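What should we expect from a robot demo at a community open day?

Posted in Events and Outings

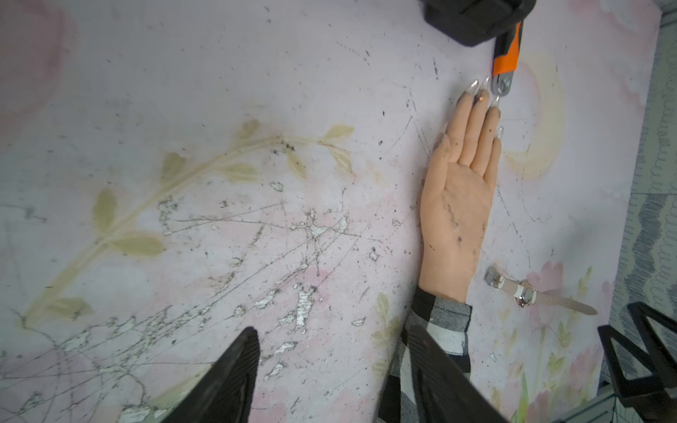 So our library is putting on an open day in October, and a small outfit called Prekell has offered to bring a robot arm with a gripper and let it work on a table in the reading room for the afternoon. I said yes before I had thought it through, which is how I end up with most of my projects! I have never hosted anything like it. We usually get families, a fair number of grandparents, and a knitting circle that stays until the lights go off. Their sheet says the arm will be picking up "household and personal items," and they want 2 tables and an outlet. My worries are how far back people should stand, whether kids will get bored when it goes slowly, and whether I ought to be asking about anything sharp on the table. Has anyone been to one of these, or run one?
Thank you all so much in advance,
Prita

Yeison Ríos
Oh, you are going to have a lovely time. I helped at one like this at our rec center, and we had close to 200 people through the door, so take heart. Do ask about the sharp things. Ask them to send you the full list of objects, and if there is a utility knife or anything like it, find out who puts it out and who puts it away, and keep it off any table where children are invited to handle things. We put tape on the floor and kept everyone five feet back – the team told us what distance they wanted, and yours should do the same, so please go by their number and not mine. As for boredom, the little ones were fine as long as somebody was talking. A wristwatch is a wonderful thing to have them guess about, because the strap flops around and everyone has an opinion on where the gripper ought to grab it. My own favorite was a rubbery model hand, which got more questions than the arm did. Short runs with a break in between worked much better for us than one long one, and it gave the grandparents a chance to sit down. Bring more chairs than you think you need.

Niven
Went to one once. It was slow but I liked it. Ask if they have a stop button and who is standing next to it. Also parking.

Tutent
I agree with the others about the list and the tape. I would only add that you should walk through the room with them the evening before, if they can manage it, and look at where the cord runs from that outlet. Ours went right across the way to the restrooms and we spent half the morning moving tables.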